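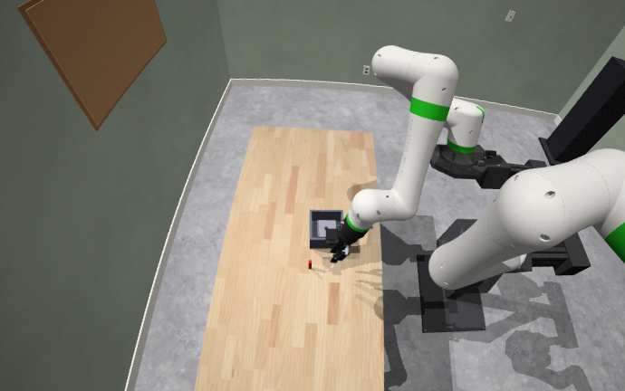
Kapitel 4
Am Telefon beraten: das erste Gespräch mit der Kundschaft

Ein Anruf kommt herein, und schon nach wenigen Sekunden weiß die Anruferin, ob sie hier gut aufgehoben ist. Ist das nicht erstaunlich? Kaum ein anderer Teil des Kundendienstes wirkt so schnell, und kaum einer lässt sich so gut üben! In diesem Kapitel hören wir genau hin: auf Begrüßung, Sprechtempo, Rückfragen und auch auf die Pausen (die sind spannender, als man denkt).

Unser Begleiter ist das Reisebüro Gautier, das 17 Anrufe seiner Buchungslinie Pasport für uns verschriftlicht hat. Den längsten lesen wir in Abschnitt 4.3 vollständig, mit allen Ähs und Versprechern.

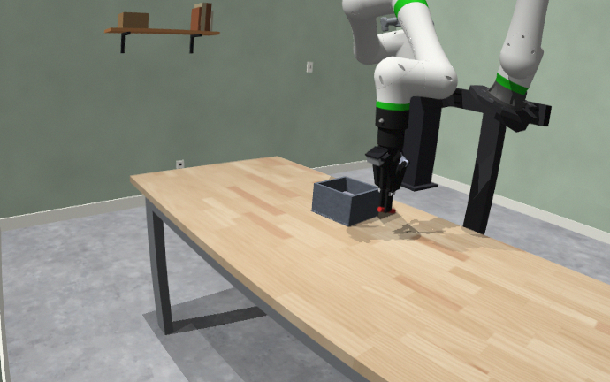 4.1 Die ersten 30 Sekunden

Beginnen wir mit einer Preisanfrage. Ein Kunde möchte wissen, was die Umbuchung bei Sastis kostet. Die Beraterin nennt ihren Namen, wiederholt das Anliegen und sagt, wie lange sie zum Nachsehen braucht. Erst dann schaltet sie die Leitung stumm. Lesen Sie das Gespräch laut, am besten zu zweit, und tauschen Sie danach die Rollen!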